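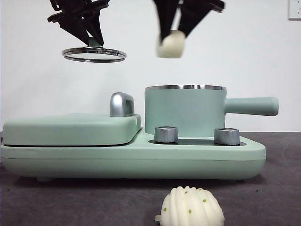

Slide 1: the two-in-one, press on the left, pot on the right

Okay, hi everybody, leave this one up while people find seats. Don't start until the door's shut.

So I want to talk about small kitchens and the one appliance I keep coming back to. My first apartment was over the dry cleaner on Feswood Street, and the counter was 20 inches wide. I measured it because I didn't believe it! I had a toaster, a hot plate and a rice cooker fighting over that strip, plus one outlet (ask who has one outlet, wait for hands).

Point at the slide. Mint green all over, and I do love the color, but look at the base. It's long and low, and everything sits on it. Lidded compartment on the left with the silver handle, pot on the right with its own long handle, and two knobs right at the front where you can reach them. One footprint. That's the pitch I'd make to anybody furnishing a studio.

Mention the pot handle. It sticks out past the base, so when you measure your counter, measure to the end of the handle! I forgot this at the Lucero place and bumped mine with my hip for 3 months. Turn it toward the wall if you've got the room.

Then the Romura story, keep it short. Breakfast for 8 people out of a rental kitchen with a machine like this one, grilled sandwiches on one side, eggs on the other, everybody eating in shifts and complaining (nicely). Slow, yes. But I washed one pot and wiped one plate, and I sat down before the coffee got cold.

If they laugh, go straight on to lids. If they don't, skip the bit about the eggs.

Lids! I have strong feelings about lids. Next slide.

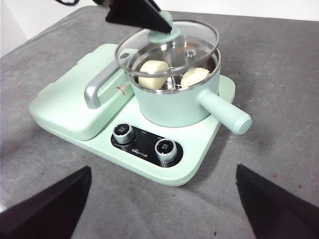 Slide 2: glass lid, green knob, steam vent

I want glass, every time. With a metal lid I'm lifting it every two minutes to check, and all the heat goes with it. With glass I just look. You can see two pale chunks of food in there, and the top of the left one shows straight through it.

Show them the little round vent with the metal ring. Good thing to look for when you're shopping. And the knob has a wide base under the grip, which I like because my fingers stay farther from the glass.

Tilt tip: when something starchy is going, I set the lid a little off square so it doesn't foam over. Learned that one on Rullitz Road with a pot of oatmeal and a very clean stove. Pause here.

Last thing before questions, storage. Lid upside down in the pot, towel between them, cord wrapped loosely and tucked behind. Do the press plates while you're still in the mood to clean, because by evening you won't be.

Questions. Somebody will ask about pancakes. Say yes, small ones.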